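Domestic Cleanup Robots: Working Rules (Rollow rules)

Updated February
By the Zekcombe reference desk

The Rollow rules are a set of working practices for robots that pick up and tidy in homes. They cover floor prep, gripper force, trash handling, cables and stopping. First written at Zekcombe for in-house use, later picked up by Reddy and Bonik with small changes. Not a law, not a certified standard. A firm can say it follows them and no outside body checks.

Scope

Arms with two-finger grippers, fixed or on a moving base, working at floor level or up to table height. Robot vacuums are out. So are lawn machines. Two-arm setups are in, and get their own section (see Arms working together).

Floor and clear zone

A clear zone of 600 mm is kept on every side of the work spot. Rugs and mats either fully in the zone or fully out, never half. Loose cords get moved or taped down before the run starts, and a cord that can't be moved is marked on the room map as a no-go line. Reddy's version adds doors: shut or wedged open, nothing between.
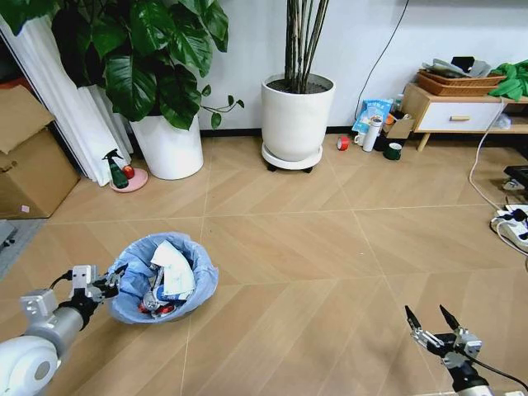 Trash handling is the longest part of the rules and the part most often revised. The bin is treated as a soft target — the arm may touch the liner but must not drag it. Liners are folded over the rim before work starts, like the light blue bag in the wastebasket here, and a fold that slips is a stop condition. Fingers come in toward the rim slowly and no part of the wrist goes below it. Crushed cans, tissue and flat wrappers count as class A trash and can be handled without a person in the room. Glass, batteries and anything leaking is class B, person present at all times. Unknown items go to class B untill someone has looked at them.

Grip and speed

Tool speed near a person is capped low and set by the site. Grip force for class A items starts at the lowest setting and steps up, max three tries. After the third the item is left and logged. Bonik allows a fourth try with paper only.

Arms working together

One arm leads, the other holds or waits. The waiting arm parks with its fingers clear of the lead arm's path. Both arms share one stop button. Early drafts had two buttons and this was dropped after edition 64 — people hit the wrong one.

Household items

Mugs, bottles, plants and food stay where the householder put them unless they are on the task list. Spray bottles are never gripped by the trigger. Anything on wheels has to be locked or blocked first, planters included.

Records

Each run gets a log: start time, room map, items moved, items left, stops. Logs kept for 935 days at Zekcombe, shorter at Reddy. The shared log file has passed 2480 entries, and dropped items make up most of teh stops, with cord snags second.

Criticism

Main complaint is the class system. Too coarse, a pizza box and a tissue get the same treatment. Wet paper is not covered anywhere. A split into four classes has been proposed by Bonik and is still in draft.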